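6 July 2019

Came in early to have Aria to myself before the heat got into the building. Aria is the cell with the two arms and the white table, and she has been in a mood since the move from Tresville. I don't normally call machines she. I have spent enough mornings on my back under this one that we're past formality.

The job was the left arm. Somebody (me, in August of last year) bolted the tool plate on with screws that were nearly the right length. Nearly right held up fine for 644 cycles by the log and then the tip started wandering. Two millimeters at the far edge of the table, which sounds like nothing until you are trying to get a thin thing into a small hole.

Took the plate off, cleaned both faces, found a sliver of aluminum sitting between them like it paid rent. Filed nothing, I swear. Wiped, put it back with the proper screws out of the Smits kit, went around in a star pattern, then went around again because the first time I was thinking about breakfast. Put a paint dot on every head so that I can blame the screws next time with evidence.

Then the cable. I had it zip-tied tight along the wrist because tight looks professional. Tight also means that at full roll it was tugging on its own plug, and a plug being tugged on will sooner or later tell the controller that the tool has gone home for the day. Those were the dropouts. I logged 37 of them in June and wrote "software?" next to most. I owe software an apology and will not be making it. Cut the ties, gave it some slack, rolled the wrist to both ends of its travel by hand with my nose far too close. No tug.

Winelix, who sold us the controller, have a procedure for setting the tool point that runs to 14 pages and wants a calibration spike we don't own. I used a paper coffee cup. The lid has a hole, the hole doesn't move if you leave the cup alone, and if the tip finds it from several directions then the numbers are good enough for anything we do. Wrote the new offsets on masking tape and stuck them inside the cabinet door, over the old offsets, which were over older ones. Some day a geologist will enjoy that door.

Cup on the table, both arms up:

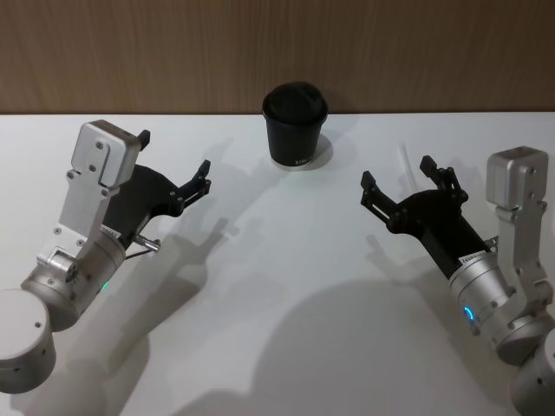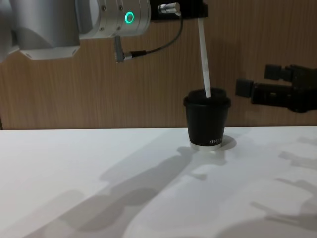

First try with the old offsets still loaded, naturally, because I had typed the new ones and not pressed save. Sat there being annoyed at the arm for doing exactly what it was told. Saved, restarted, waited through the long beep and the short beep. After that it behaved. Ran it slow, then at half speed, then at half speed while I ate a granola bar, which I consider a stress test.

The right arm I left alone. It has a click in the wrist when it comes off a long park, one click and then quiet, and I have decided to write it down here and not in the maintenance log, where I would have to do something about it. Grease is on order anyway. Need to check whether the gripper fingers want new pads before then or whether I can get another month out of them.

Also need: more short screws, a torque driver that isn't held together with tape, and a proper spike if I can get the money. Swept up the cut zip ties, found one in my shoe at lunch.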